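Jidik Ratchet Crimping Tool, after one winter of use

I bought the Jidik crimping tool from the Plendbridge web shop, together with a box of 300 female spade terminals and their sleeves. Before this I used simple pliers with three notches, the kind which comes free with a terminal set. My crimps looked good on the bench, but one day a wire came out of a pump switch in my hand, and I decided it was time to buy a proper tool.
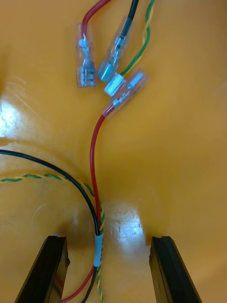
Matvii Koval
Workshop reviewer
28/12/2019

The tool weighs more than I expected. The handles are covered with soft rubber and they are quite long, so a person with small hands will need to hold them near the end. The ratchet does not open before the crimp is complete. At first this annoyed me very much, and I spoiled several terminals before I found the small release lever between the handles. The manual shows it only in a drawing on the last page.

I made 100 crimps in the first evening, on two sizes of wire. With the thicker wire I had no problem at all. With the thin one I had to strip it longer and fold the copper double, otherwise it did not hold when I pulled. The adjustment wheel helps a little, but it moves in big steps, and I would like to have one more step between the third and the fourth.

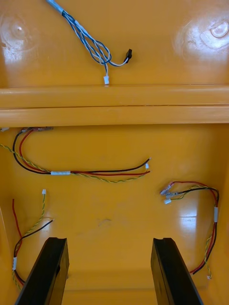
The jaws can be changed with one screw. Jidik sells a second set for terminals without insulation, and I recommend to buy it immediately, because the set in the box presses the open barrel flat and does not roll it. My neighbor Umesh Mishra has the Fellotach tool, which costs 50 dollars more and has both sets inside. I borrowed it for a weekend. Its ratchet is softer and my wrist was less tired, but the finished crimps of the two tools I could not tell apart.

One more complaint is about the box. It is thin cardboard, and after a month mine was torn at both corners. The tool has no lock to keep the handles closed, so in a drawer it takes the place of two.
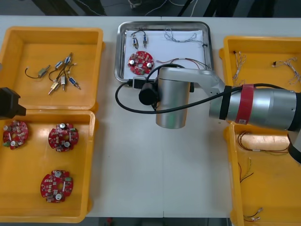 For spare parts I wrote to the shop and they answered the next morning. A new spring can be ordered separately, and the jaws also. I have not needed the spring yet.

Would I buy it again? Yes, with the second jaws from the beginning. If you crimp every day for your work, please try the Fellotach first.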